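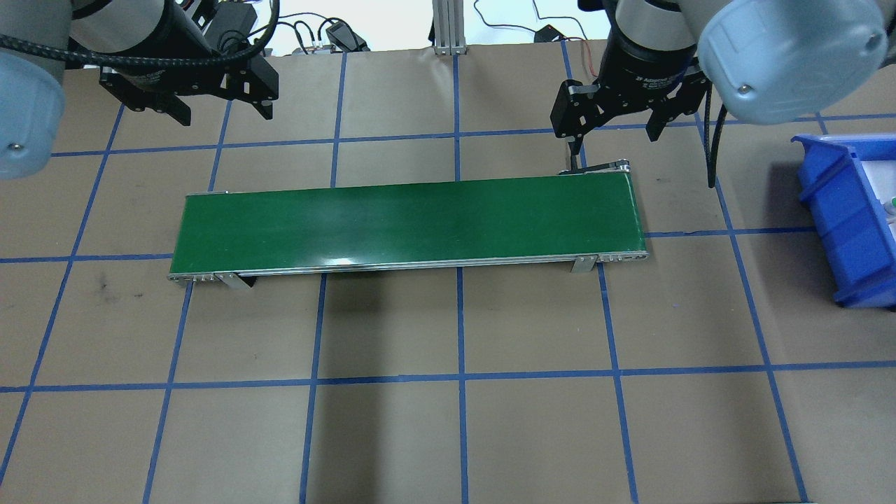 Re: [Nilside-list] Potluck in October

Hi all,

Thank you, Trygve, for getting this going so early! I'd love to bring my squash soup again, and Diễm has promised two trays of rolls – the soft ones with the seeds on top, if she can find them. Could we start at 6 this time?

Trygve Strand wrote:
> The hall at Kotthorpe is ours if we want it. It seats 54.
> Who can bring a main dish?

Kha says he can do a big noodle salad, so that's one more main.

Warmly,
Ngân Lâm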